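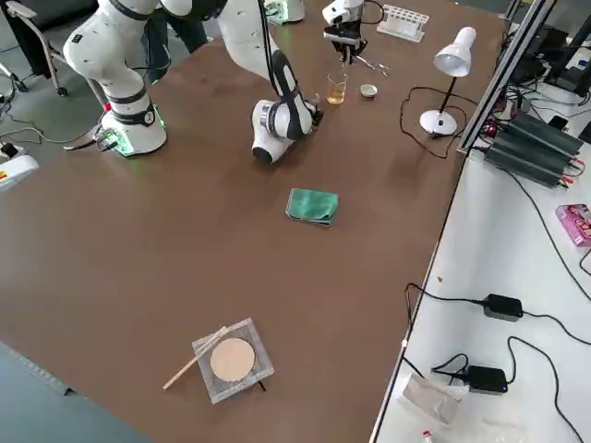 Photo: Willy Michiels / Buteck

Speaker notes: What the bench really costs. Planning and paying for a two-arm lab cell
Willy Michiels, Buteck. Brimasby equipment planning meetup, June

Slide 1. Opening (leave the photo up while people find their seats)

Good morning, everybody, and thank you for coming in so early, I know the coffee only showed up a minute ago. My name is Willy, I look after equipment planning at Buteck, and I've been given 45 minutes, which my colleagues will tell you is a dangerous thing to hand me. Please stop me with questions as we go. I would much rather talk with you than at you.

I want to start with the bench, because when we wrote our first budget request we started with the arms, and that was our big mistake. Look at the table for a moment. Two white arms, sure, your eye goes right to them. But then there's a beaker, a pair of tweezers, a test tube rack, a little white dish, a folded green cloth and a desk lamp. Every one of those had to be bought by somebody, and hardly any of them were in our first spreadsheet!

(Pause. Let them look.)

Slide 2. How we got the first budget wrong

Tell the Rashidi story here, but keep it short this time.

We had a quote from Rashidi, our integrator, and it was a perfectly good quote. It covered the arms, the grippers, the controllers and delivery. I took that number, added a little for luck, and sent it upstairs. It was approved in 6 weeks, and I was very proud of myself. Then the crates came, and we found we had nothing to bolt anything to, not enough outlets, and a bench that wobbled if you leaned on it with your elbow (I leaned on it with my elbow).

The lesson I'd love for you to take home is to price the job. Sit down and write out one full task, start to finish, in plain words: pick up this, hold that, put it down there. Underline every noun. That's your shopping list, or the first draft of it anyway.

Slide 3. The noun list

When we finally did this for our small-parts handling work, the list came to 269 lines. People laugh at that, and you're welcome to, but it included every adapter, every clamp and every spare. We'd guessed at maybe a third of it beforehand.

Groups that we had missed completely:

Fixtures and holders. There's a clear acrylic holder near the front of the table with a round beige disk in it. Parts like that look as if they should cost next to nothing, and then you need spares, and somebody has to draw the next version, and that person's time comes out of your budget too.

Power. Look over to the right, on the white surface, where you've got two black power adapters and the cables that wander off from them. I now keep a separate page just for power and cabling. Count your plugs on paper before you call the electrician, and then please add a few more.

Framing. The aluminum extrusion along the side of the table was priced by length, and I forgot the brackets. I have forgotten the brackets on two separate projects now.

Glassware and consumables. Put these in as a monthly line. If they're in as a one-time purchase, you'll be back asking for money before the first quarter is out, and it's an awkward conversation to have with the same person who just signed for two robots.

Slide 4. One arm or two?

This is the question I get the most, usually at lunch. One arm is cheaper to buy, cheaper to insure and a good deal easier to program. We went with two because our task kept needing something held still while something else happened to it. If a simple clamp can do the holding for you, buy the clamp! We worked through this with Tikirby, who had a very similar job, and they ended up with one arm and a nice vise and they're very happy.

(If anyone asks about Tikirby's numbers, send them to Tikirby. Don't guess.)

Slide 5. Floor space and people

Plan room for the humans. Somebody will be standing by that table, somebody will want a chair, and cables will be running over the floor unless you've paid for them to go somewhere better. Cable covers are on our list for the next round. So is a proper cabinet for the odds and ends.

Slide 6. Timing

We allow 9 months from first request to regular use, and I'd ask for the same again. The ordering goes quickly. Training, fixtures and safety sign-off take up most of the calendar, so put people's hours in the plan from the very first month, with names next to them if your manager will let you.

Slide 7. Questions

Put the bench photo back up. Blank copies of the noun list are on the table by the door, please take one for your finance person as well. Mention that the coffee is in the hallway.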